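Zweiarmzelle bei Geerts nach Kabelbruch neu aufgebaut

Die kleine Zweiarmzelle in der Werkhalle von Geerts läuft wieder. Nach einem Kabelbruch am Handgelenk des linken Arms hatte die Anlage seit Anfang August stillgestanden. Die Instandsetzung übernahm der Betrieb selbst, mit Ersatzteilen des Lieferanten Voletti und einer überarbeiteten Wartungsliste, die künftig für alle Zellen dieses Typs gelten soll.

An der Zelle werden Abläufe erprobt, bei denen zwei leichte Roboterarme gemeinsam Büromaterial sortieren und einräumen. Die Arme sitzen in Ausschnitten der Tischplatte, die Verkabelung der Antriebe verschwindet darunter. Nur die Leitungen zu den Greifern verlaufen außen am Arm entlang, und an einer dieser Leitungen lag der Fehler.

Kristof Goossens, der die Zelle betreut, bemerkte zunächst nur einzelne Aussetzer. Der linke Greifer meldete sich für Sekundenbruchteile ab und war sofort wieder da. Im Protokoll fanden sich am Ende 891 solcher Unterbrechungen, verteilt auf mehrere Wochen. Die Steuerung hatte sie jedes Mal überbrückt und keinen Alarm ausgelöst. Erst als der Greifer ganz ausfiel, wurde die Zelle abgeschaltet und der Kabelweg Stück für Stück durchgemessen.

Die Bruchstelle lag kurz hinter dem Stecker, dort, wo die Leitung aus dem Handgelenk kommt. Sie war zu straff verlegt. Bei jeder vollen Drehung des letzten Gelenks wurde die Ader auf Zug belastet, und nach 3108 Betriebsstunden gab sie nach. Der rechte Arm zeigte an derselben Stelle einen Knick im Mantel, die Messwerte waren dort aber noch in Ordnung. Getauscht wurden trotzdem beide Leitungen.

Die neuen Kabel sind violett ummantelt und deutlich weicher als die alten. Sie werden nicht mehr eng am Arm geführt, sondern in einer weiten Schlaufe, die dem Gelenk Spiel lässt. Für die Länge der Schlaufe hat Goossens mehrere Varianten ausprobiert. Mit 55 Zentimetern freier Länge spannte die Leitung noch in einer Endlage, mit 70 Zentimetern blieb sie in allen angefahrenen Stellungen locker.

Probeläufe finden mit denselben Gegenständen statt wie vor dem Ausfall: einem Schreibtischordner aus schwarzem Drahtgitter, einem kleinen Schubladenkasten und ein paar Stiften.

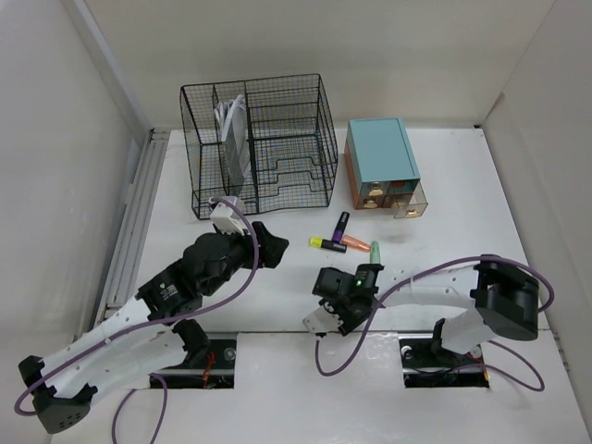 Wouter Dierckx hält die lange Schlaufe für keine gute Dauerlösung. Eine frei hängende Leitung bleibe früher oder später irgendwo hängen, an einer Schublade oder am anderen Arm, und dann sei der Stecker als Nächstes dran. Er würde das Kabel am Oberarm mit zwei Klettbändern fassen und nur am Handgelenk Luft lassen. Das koste fast nichts und sei in zehn Minuten erledigt.

Bei Geerts ist der Einwand angekommen. Klettbänder liegen bereit und sollen am rechten Arm zuerst getestet werden. Der linke bleibt vorerst, wie er ist, damit sich die beiden Ausführungen im laufenden Betrieb vergleichen lassen. Entschieden wird nach der nächsten großen Durchsicht.

Mit dem Tausch der Leitungen war die Arbeit nicht getan. Weil die Greifer für den Umbau abgenommen werden mussten, stimmte die Kalibrierung nicht mehr. Der linke Greifer stand nach dem Wiederanbau um ein paar Millimeter zu hoch und fasste Stifte nur noch an der Oberkante. Der erste Versuch, das allein über die Software auszugleichen, brachte wenig. Sowmya Kaimal löste schließlich die Halterung am Handgelenk noch einmal, setzte sie neu an und zog die Schrauben über Kreuz nach. Danach reichte eine kurze Korrektur in der Steuerung.

Auch die Befestigung der Arme wurde geprüft. Am Sockel des rechten Arms ließ sich eine Schraube von Hand bewegen. Sie wurde gereinigt, mit mittelfester Schraubensicherung eingesetzt und mit einem Farbstrich unter dem Tisch markiert, an dem sich ein Verdrehen erkennen lässt. Ob die lockere Schraube mit dem Kabelschaden zusammenhing, ließ sich nicht klären. Goossens hält es für unwahrscheinlich, weil der Bruch am anderen Arm aufgetreten war.

Unter der Tischplatte kamen außerdem Staub und Papierfasern zum Vorschein. Der Bereich wurde ausgesaugt. Druckluft ist dort ab sofort untersagt, sie hatte bei einer früheren Reinigung Fasern in die Steckverbinder getrieben.
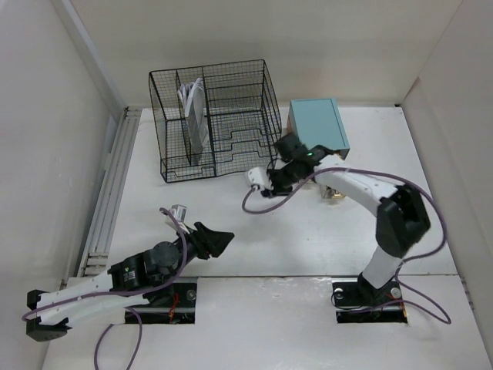
Der Abnahmelauf folgt einem Programm, das Ruba Geagea für die Zelle geschrieben hat. Es fährt die Arme zunächst einzeln durch ihre Endlagen und lässt sie dann gleichzeitig an verschiedenen Stellen des Tisches arbeiten. Schwierig sind vor allem die weit gestreckten Stellungen nahe der Rückwand. Reicht der rechte Arm bis an den hellblauen Kasten, während der linke tief und flach über der Platte liegt, hängt die Leitung des rechten in einem Bogen über dem Boden der Zelle, und der Abstand zu den Gegenständen dort muss stimmen. Geagea lässt solche Stellungen deshalb langsam anfahren und hält das Programm an jedem Wendepunkt kurz an. Wer die Abnahme macht, fasst in der Pause nicht in die Zelle, sondern prüft den Verlauf der Leitung von außen und gibt den nächsten Schritt am Bedienpult frei.

Der Lauf wurde zweimal abgebrochen. Beim ersten Mal war eine Endlage falsch eingetragen, der Arm blieb vor dem Ziel stehen und meldete eine Überschreitung des zulässigen Drehwinkels. Beim zweiten Mal hatte jemand die Platte abgewischt und den Schubladenkasten anders zurückgestellt. Der dritte Durchgang lief ohne Fehlermeldung durch. Seither sind im Protokoll keine Aussetzer des linken Greifers mehr verzeichnet.

In die Wartungsliste sind mehrere Punkte neu aufgenommen worden. Vor jeder Schicht werden die Greiferleitungen auf Knicke und Scheuerstellen angesehen, bei abgeschalteter Anlage und in Ruhestellung der Arme. Die Stecker am Handgelenk werden monatlich abgezogen, geprüft und wieder eingerastet. Die Schrauben an den Sockeln kommen alle drei Monate an die Reihe. Kurze Unterbrechungen, die von der Steuerung überbrückt werden, zählt ein Skript nun mit und schreibt bei mehr als zehn am Tag eine Meldung an die Werkstatt.

Die alten Leitungen hat Geerts an Voletti zurückgeschickt. Dort soll untersucht werden, ob der Mantel an der Bruchstelle bereits vorgeschädigt war. Ein Ergebnis steht noch aus. Zwei Ersatzleitungen liegen inzwischen im Schrank neben der Zelle, fertig abgelängt und mit Steckern versehen. Bislang mussten sie im Bedarfsfall einzeln bestellt werden, was den Stillstand in diesem Sommer um neun Tage verlängert hatte.

Eine zweite Zelle gleicher Bauart steht im Standort Purkley. Sie ist noch mit den ursprünglichen Leitungen ausgerüstet und läuft bis zum Umbau mit verringerter Geschwindigkeit am Handgelenk. Den Umbau dort übernimmt Ernő Balogh, der sich die Arbeiten bei Geerts an zwei Tagen angesehen hat. Die Teile sind bestellt.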